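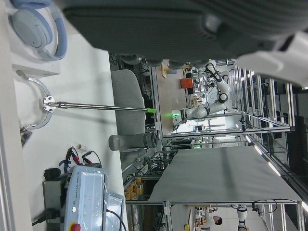

Light blue over-ear headphones on a white shelf.

MONDIDAU — A show of hand-drawn maps and pen-and-ink street scenes by the late illustrator Hayley Fothergill opens at the Horrocks Gallery in May 2018 and will stay up through the summer. Admission is free.

The exhibit, titled "The Long Way to Varel," brings together 226 drawings, most of them made for newspapers, tourist brochures and bus timetables. Many were printed once and then put away. Fothergill worked as a commercial artist for 44 years and kept nearly all of her originals in flat drawers at her home on Muveck Street, labeled by client and year.

"She never thought of herself as a gallery artist," said Jingyi Cao, who organized the show. "She had a deadline, she met it, and the drawing went in the drawer. We had to look hard to find any she had signed."

Fothergill grew up in Varel and moved to Mondidau after art school. Her first paid job was a map of the ferry landing for a restaurant place mat. The restaurant kept using it long after the landing had been moved, and a stained copy of the place mat hangs near the entrance next to the ink original.

The front room holds the maps. They are accurate enough to walk by, but Fothergill filled the margins with small events: a man chasing a hat down Court Hill, two dogs asleep on the courthouse steps, a piano stuck halfway through a second-floor window. Several of the people who turn up in them were neighbors. Cao said the gallery has been able to put names to a few and would like to hear from anyone who recognizes more.

The back room is given over to a newspaper series called "Corner Seat," which showed riders on the cross-town bus. Fothergill drew the panels from pencil notes she made on the way to work. There are 50 of them in the show, hung in the order they were published, along with three of the notebooks. The notebooks are under glass, but scans of the pages can be read on a screen beside the case.

Her later work is in the hallway. It includes a set of seed packet labels and an unfinished picture book about a lighthouse keeper who is afraid of birds. The text for the book has been lost, so the drawings are shown without captions.

The family gave the collection to the gallery in February. Preparing it meant replacing old tape and cardboard backing on 41 of the drawings, work that was done in the building's second-floor studio. The rest needed only new mats.

Cao will give a talk on Fothergill's printing methods on the evening of the opening, starting at 6:30 in the front room. A drawing workshop for children 8 and older is planned for later in the month. It will use the place mat map as a starting point, and paper and pens will be supplied.

The Horrocks Gallery is at the corner of Muveck and Court streets. The entrance with the ramp is on the Court Street side.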